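Notebook, bread and starters bench
February, entry started 7:20 in the morning

Continuing from the page with the coffee stain. The rye starter from Girnel flour was fed last night and left on the middle shelf. This morning it had a good dome and the smell was like green apple, not like nail polish as in the two entries before. I think the change of water was the right decision, but I want to see it one more time before I write it on the card for everybody.

Weights for today's dough, all in grams:
Flour (Collau white, the new sack) 920
Flour total after I took some away for dusting 841
Salt, same percent as always
Water, see below

The water I must explain. The new sack of Collau drinks more than the old one. With the same water the dough was stiff and it tore when I did the first fold. I added water by the spoon with wet hands until it felt like the dough from January. I did not weigh the spoons, which is my mistake. Next time put the jug on the scale first and write the number before and after.

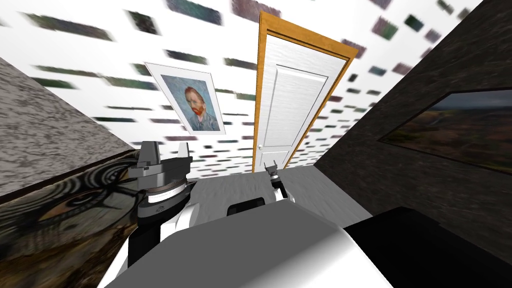
Does the new sack need a longer rest before the salt goes in?
Forty minutes was too short and one hour was good. After one hour the dough stretched thin without tearing, so I will keep the hour until this sack is finished.

Folds: 4 in total, every half hour. After the third the dough was already holding its shape and I was thinking to stop, but I made the fourth to keep it comparable with the last batch. I don't believe it did any harm. The surface had some small blisters.

10:50 – dough temperature is a bit lower than I wanted. The heater under the bench was off. Please, whoever closes in the evening, leave it on position two. I moved the tub to the top shelf, where it is warmer. 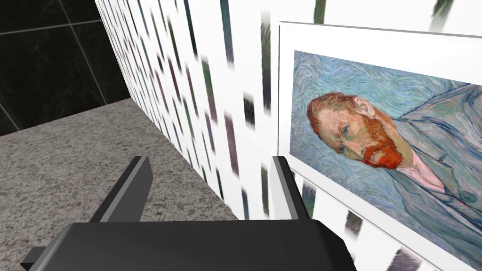

13:15 – divided and shaped. Two long loaves, one round. The round one I shaped too tight and the skin opened on one side, so I let it sit and shaped it again, more gently. The baskets were dusted with rice flour mixed with the Collau. Pure rice flour falls off everywhere and burns on the stone.

Baking: the Cukico oven shows 250 on the display but my small thermometer on the stone is always lower. Today I waited 54 minutes from switching on before the first loaf went in – before I waited only until the light went off, and the bottom was pale. The steam tray I took out when the crust began to take color.

Results, cut when fully cool:
Long loaf A: good spring, the cut opened well. Crumb is even, a little tight near the bottom.
Long loaf B: the same dough but flatter. It waited longer on the bench while A was in the oven. Should go in the fridge during this time.
Round: ugly on one side, best taste of the three. I can't explain this.

The sourness is mild. Compared with the bread we made by the Ghorbani recipe, there is less of the vinegar note and more of the grain. For toast I still prefer the Ghorbani one.

To do:
Weigh the water, also the small additions
Order rice flour, the jar is almost finished
Try B again with the fridge
Scrape the old labels from the tubs
Keep a spoon of this starter dry, in paper, in case the next feeding goes wrong

17:40 – starter fed again, one part old to four parts flour, same water as yesterday. Lid loose.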